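Frozen shoulder (adhesive capsulitis)

Frozen shoulder is a condition where the shoulder gets stiff and sore and then stays that way for months. The capsule around the joint thickens and tightens, so the arm won't lift or turn the way it used to. I've kept this entry on the Katitari wiki going since my own left shoulder seized up, so forgive me if I wander a bit!

Stages

Most write-ups split it into freezing, frozen and thawing. In the first stage the pain builds, often worst at night. In the second the pain eases but the stiffness sets in (I couldn't fasten a seat belt without swearing). Thawing is the slow return of movement. Mine took 24 months from start to finish, and my physical therapist, Tsehay Wako, told me that wasn't unusual.

Who gets it

Mostly people between 40 and 60, women more than men. Diabetes and thyroid trouble both raise the odds, and so does keeping the arm still for a long time after an injury or surgery.

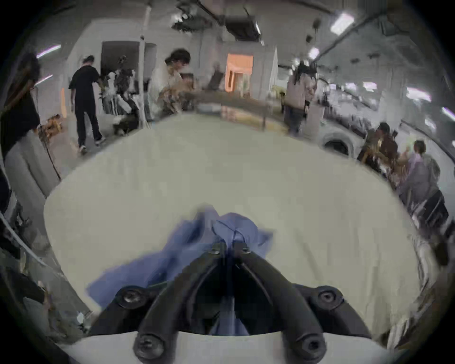 Blue cloth, bunched up and pinched.

Home exercises

Get the shoulder looked at before you start any of these – a rotator cuff tear can feel much the same. The pendulum is the gentle one: lean forward, let the sore arm hang, and swing it in small circles. Then there's the towel stretch, where you hold a towel behind your back and use the good arm to draw the other one upward. I did 14 of each, twice a day, and stopped whenever it went from a pull to a sharp pain. Mpho Mthembu, who edits the knee pages, likes a warm shower first, and I've come around to that.

Other treatment

Steroid shots can help with pain, mainly early on. Some people have fluid injected to stretch the capsule, or a manipulation under anesthesia, or keyhole surgery to release the tight tissue. I had one shot and left it there.

Can it come back?

Rarely in the same shoulder, but the other side can go later. My right one has been fine so far – touch wood.

Last edited 10 Dec 2023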